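How to Touch Up Your Roots at Home Between Salon Visits

By Rasha Sabbagh

Most box color problems come from rushing. Set aside an hour and do the patch test the day before. Dab a little mixed color behind your ear, let it dry and leave it for 24 hours. If the skin itches or turns red, don't use that shade.

What you need

A tint brush, a plastic bowl, four clips, gloves, petroleum jelly and an old towel. I use the Pirix cream color, but any permanent cream in your own shade will do. 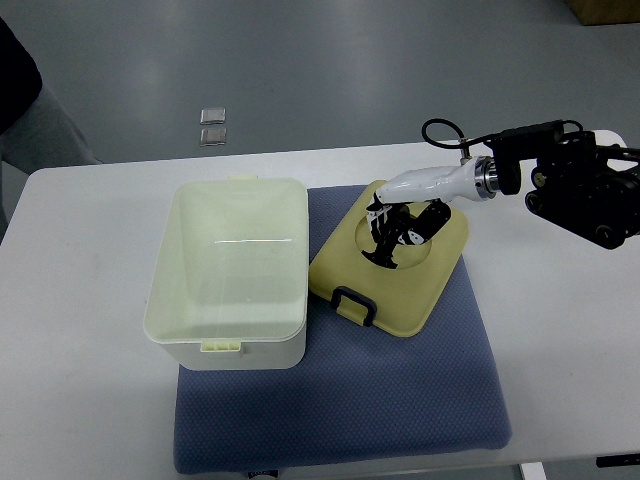
Start with dry hair that was washed the day before. Part it into four sections and clip each one up. Run petroleum jelly along the hairline and over the tops of your ears.

Applying the color

Mix the color and developer as the leaflet says. Begin where you have the most gray - for most people that's the temples. Paint the regrowth only and stop where the old color starts.
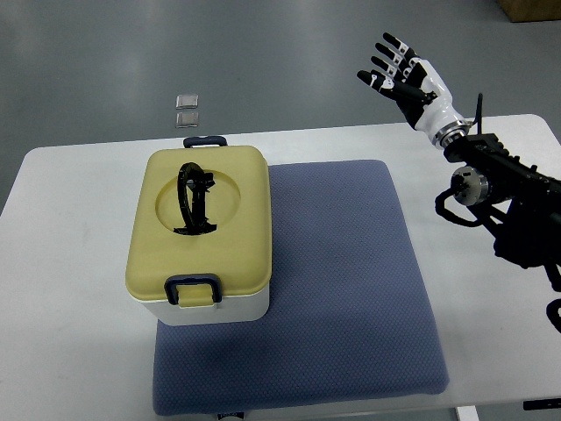 Box with the yellow lid on.

Work back in thin partings until all four sections are done. Set a timer and check one strand 5 minutes before the end.
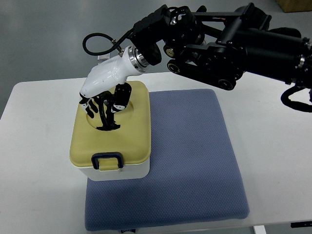
Rinse with lukewarm water until it runs clear, then condition. Don't shampoo for two days. Leftover mixed color goes in the trash, never back in the bottle. Gloves stain quickly, and a glossy white surface will show every drip, so wipe down the sink and counter right away.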